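Grollodik Lined Pullover – Care, Folding and Storage Notes

By Igor Domański
Updated January
Reading time: 3 minutes

The Grollodik is a long-sleeved pullover with a red outer and a plush lining in golden orange. It is supplied by Tralport in adult sizes and is intended for cool-weather indoor wear, or as a mid layer under a shell. The lining is attached at the neckline and at both cuffs. It is not removable.

Specification

Outer: knitted polyester, mid weight
Lining: brushed polyester plush
Neckline: wide, self-faced
Sleeve: full length, set in
Colour: red outer, golden orange lining
Product code: Grollodik 62

Laying out

The garment should be laid flat before it is folded, measured or inspected. A made bed is the most practical surface in most homes, as few tables will take the full sleeve span. Place it front side up with the neckline towards the wall or headboard and draw each sleeve outwards and down from the shoulder. The open neckline shows the lining colour clearly, and any twisting between the two layers will be apparent at this point.
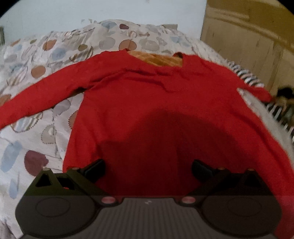

Creases across the chest are normal in a lined garment that has been stored folded. They relax with wear. Smooth from the centre outwards with the flat of the hand, working the outer and the lining together. Pulling on the hem alone will shift the outer over the lining and set a diagonal fold down the side of the body, and this takes longer to remove than the original crease.

Check the collar last. The facing tends to curl at the shoulder and should be turned down by hand before folding. A collar stored curled will hold its shape for several wears.

Measuring

Chest width is taken 8 cm below the underarm seam, straight across, with the cloth relaxed. Sleeve length is taken from the shoulder seam to the cuff along the upper edge. Do not stretch the neckline for measurement – the quoted opening is the resting width. Measurements by size are listed on the Olszewski size chart, which Tralport uses across its knitwear.

Folding

Fold each sleeve across the body, then bring the hem up to the neckline. One further fold gives a bundle suitable for a standard drawer. The plush adds bulk, so allow more depth than for an unlined pullover of the same size. Hanging is not recommended for long periods, as the weight of the lining draws the neckline open. 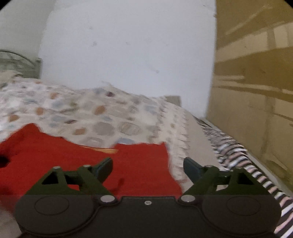 WASHING AND STORAGE

Turn inside out. Cold gentle cycle, with like colours only. The first two washes should be done separately, as some surplus red dye may be released. Pale sheets and bedspreads should be kept out of the same load during this period.

Do not tumble dry. Dry flat in shade, lining outwards, then turn and finish with the outer exposed. Do not iron the plush. The outer may be steamed on a low setting from the right side.

For off-season storage, use a breathable bag such as the Plercombe fabric sleeve. Vacuum bags flatten the pile and are not suitable. Refold along different lines every 90 days if the garment is not being worn.

Contact Tralport | Copyright Tralport | Back to top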